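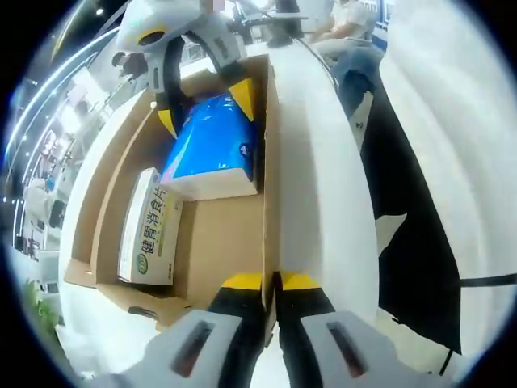 Drallby District Boundary Vote: Frequently Asked Questions

What is being decided?
Voters in Drallby will say whether the district should stay in Kulden County or transfer to Ukico County. The vote is advisory - the final decision rests with both county assemblies.

Who may vote?
Any registered voter who has lived in the district since March. The current roll lists 473 names.
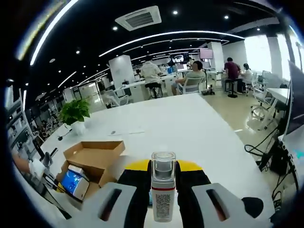 May I vote by mail?
Yes. Written requests must reach the Elections Office by 30th November. Ballots returned without a signature cannot be accepted.

Where is the polling place?
Sadeghi Hall, Room 2. Voters who need help marking a ballot may bring one person of their choice. 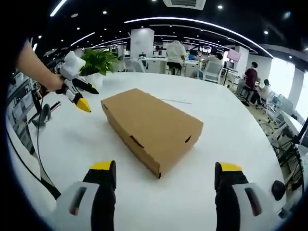

Can the result be challenged?
A petition signed by at least 20 registered voters may be filed within three days of the count. Petitions should be addressed to Elaheh Heydari, District Clerk.

Will my property taxes change?
Not as a direct result of the vote. Rates remain as set by Kulden County unless a transfer is approved.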